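Kelero 20 Litre Travel Daypack
January – Lambros Moschos

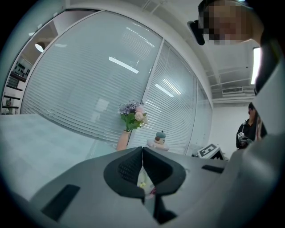 The Kelero is a cabin daypack for city breaks and short stays. It weighs 298 g empty and folds into its own lid pocket. The main compartment takes a guidebook, a rain jacket and a 2 litre water bottle upright. Loose oddments are best kept out of it: something as small as the pale, yellow-spotted piece between the black pads belongs in the zipped inner pocket, which has a key clip. The back panel is unpadded – pack a jersey flat against it for longer walks. Shoulder straps adjust to 40 cm of drop.

Colours: slate, rust. Sponge clean only. Do not tumble dry. Spare buckles are sold separately.

40 shares | 2 comments

Contact: Kelero, Sullthorpe | © Kelero | Back to top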